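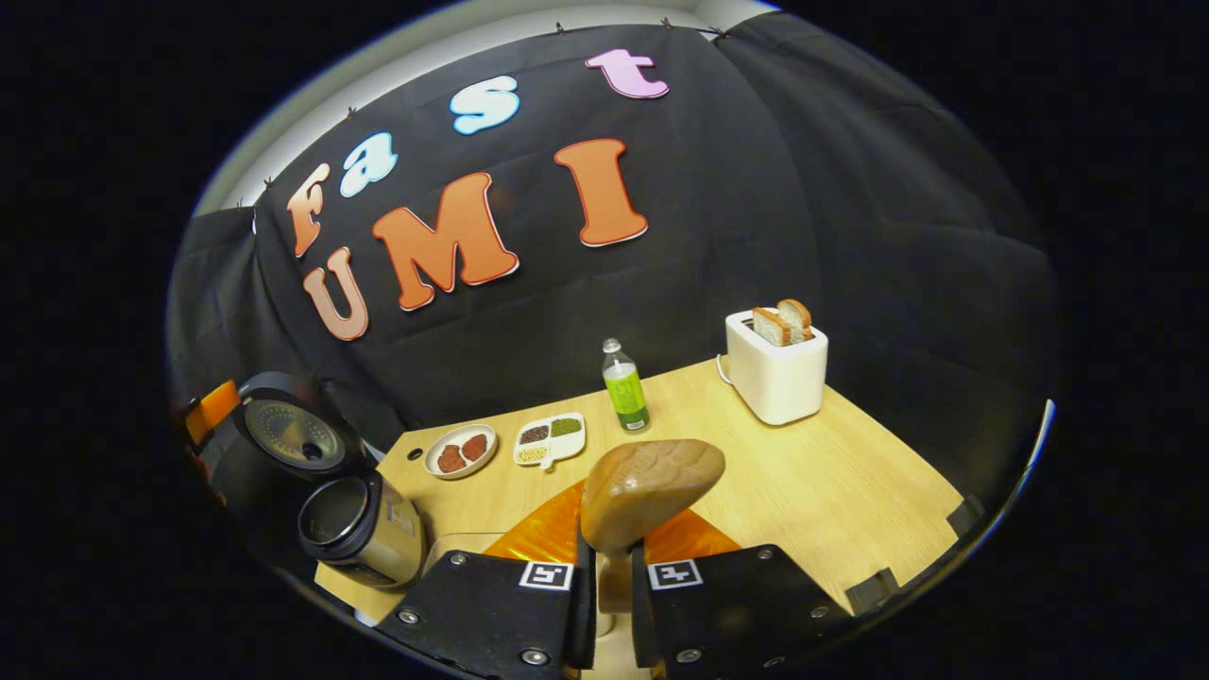 Looking after the kitchen table cell

28 Jun 2022

I have now kept the hand-held gripper and its table running since February, and the notes had spread over three notebooks and the back of a delivery slip from Trarken. I've put them in one place, mostly for myself. If you run something similar you may find a bit of it useful.

The table

The top is plain light wood. I sanded it once when it arrived and haven't varnished it, as varnish throws the overhead lights straight back into the lens. It gets a wipe with a damp cloth at the end of the day. The small dark clamps on the right-hand edge stay on all the time. I check them by hand before the first recording and give them a quarter turn if they've worked loose, which they do when people lean on that side.

The black cloth goes across the back and down both sides. It's held along the top with binder clips, and for the first month it sagged between them and I kept having to pull it up. The answer was more clips. I had been planning to iron it as well, but the folds make no difference to the tracking, so it stays creased. It does collect flour and fluff. A lint roller deals with that in a couple of minutes.

The big coloured letters on the cloth are better behaved than I expected. They went up once and I've only had to press the pink t back on. When the cloth comes down for washing they have to come off first, and I now take a photo with my phone so that "Fast" goes back at the same slope.

The fingers

Each finger is a flat dark panel held on with screws, and each has a square black-and-white marker near the top. Most of the work goes into these two parts.

The screws come loose. They come loose slowly, so you don't notice until the jaw width starts reading oddly. I check them every 132 grasps, a number I got from nothing more scientific than the length of our usual recording sheet. I use the small Sakai driver and stop as soon as the screw bites. I cracked one panel in March by carrying on past that point.

The markers have to be clean, flat and square. Grease from handling shows up as a shine, and then detection drops out when the light is on the wrong side. I clean them with a barely damp lens cloth. Spirit took the black off the first pair. If a corner lifts I replace the marker straight away, and I replace both together so that they come off the same print.

After new markers, I do this:

1. Close the jaws fully and record for a few seconds.
2. Open them fully and record again.
3. Repeat with the loaf between the fingers.
4. Compare the widths with the last sheet in the folder.

If the closed reading has shifted I take the marker off and start again. I used to correct it with an offset in the software and ended up with a file full of offsets, none of them labelled.

The lens

The view is very wide, so it picks up everything, including my elbow and the strip of wall and ceiling above the cloth. I clean the lens each morning with a blower first and a cloth second. A thumbprint near the middle is easy to see. One near the rim can sit there for days. I lost 12 recordings to a smear I'd taken for part of the backdrop.

The mounting needs checking after any knock. I have a test shot printed out and pinned inside the cupboard door. I hold a new one next to it and look at where the fingers come up from the bottom. If they've moved, so has the camera.

The things on the table

Toaster, bottle with the white cap, divided tray, plate, rice cooker, steel pot. They get put away in a Nidach crate and come out in the same order, right to left. The rice cooker and the pot go at the far left, and I don't mind them being slightly over the edge there so long as nobody walks behind.

The toaster lead is the awkward one. It loops out on the left of the toaster, and if it creeps towards the bottle a finger will catch it sooner or later. I check it between runs. The rice cooker lid needs a drop of oil at the hinge every few weeks or it stops staying up.

The steel pot is hard on the tracking when it's lying down, because of the reflections. I've tried turning it, dulling it with chalk spray and swapping it for an older one. Turning it worked as well as anything.

Counts and spares

The sheet says 1,470 grasps on the present fingers, and 598 on the present markers. The previous markers lasted for about half that before a corner went. Promow sent replacement screws last month and they are a touch longer than the old ones, so they need a washer. I've written that on the bag.

In the drawer at the moment: one pair of panels, four sheets of markers, a bag of the long screws with washers, spare binder clips, two lens cloths, the lint roller. I'm out of the short screws. If Trarken have them in I'll order two bags, and next time I'll write up the charging and the memory cards, where I have had more trouble than with all of this put together.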